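Reading time: 4 min
Last updated: 2021-06-26

Planning for two arms at one dish rack
Project report, Océane Hawthorne. Supervisor: Wayne Morin

4. Scheduling the arms

In the first version of our planner, which we named Stinley, each arm asked for its own path and ignored the other one. I replaced this with a small reservation table. The space over the rack is divided into 12 cells, and an arm must hold a cell before its gripper may enter it. If both arms want the same cell, the one with the shorter remaining path goes first.

The plates make this harder than I expected. A plate that stands almost edge-on to the camera gives very few depth points, so the perception node often reports it late — or joins it with its neighbour. I therefore let the planner keep an old plate pose for 15 cycles before it is deleted.

One weakness remains. When an arm waits, it keeps its cells, and the other arm can be blocked without need. Releasing them earlier is my task for August. 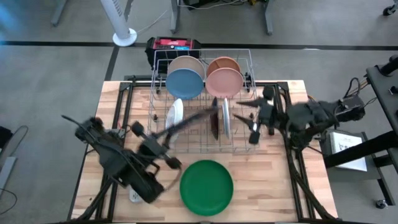 The release rule will be tested first in simulation, with the same 12 cells and the same waiting limit.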